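Packaging swap table opens Saturday in Fendbridge

2/14/25
By Farzana Dissanayake

FENDBRIDGE - Residents with a closet full of empty boxes and bottles will have somewhere to take them this weekend. A packaging swap opens Saturday morning at the former Closent shop on the main street, and entry is free.

The idea is simple. People bring clean boxes and bottles they would otherwise throw out, and others take them home for storage, mailing or school projects. Printed gift and product boxes are welcome from any country and in any language.
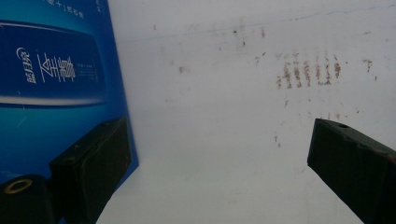
Blue printed panel with the Chinese characters "至尊" in white on a darker band.

The first swap, held in November, drew more than 100 people. Organizer Janaka Kodikara said most of the boxes were gone before lunch, while the bottles moved slowly.

"People weren't sure if they could take a bottle without bringing one," Kodikara said. "They can. Take what you'll use." 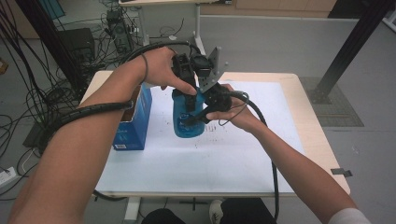
Report: Farzana Dissanayake | Local News

Sorting is done by hand at a wooden table covered with a white sheet. Boxes are left open on top so visitors can look inside, and plastic bottles such as the translucent blue one are checked one at a time.

Bottles should be rinsed and have their caps with them. Boxes with torn corners are fine, but damp cardboard will be turned away. Glass is not accepted. Each household may take up to five items before noon, with no limit after that.

The shop, built in 1979, has been vacant since Closent moved out. Its owner, Manalastas, has agreed to lend the space for two more swaps. Anything left over goes to the recycling center on Monday.

Doors open at 9 a.m. Parking is behind the building.

Related items
Fidetti bakery to extend Sunday hours
Library asks for jigsaw puzzles
Recycling center changes winter schedule

Contact the newsroom | Copyright Fendbridge local news | Back to top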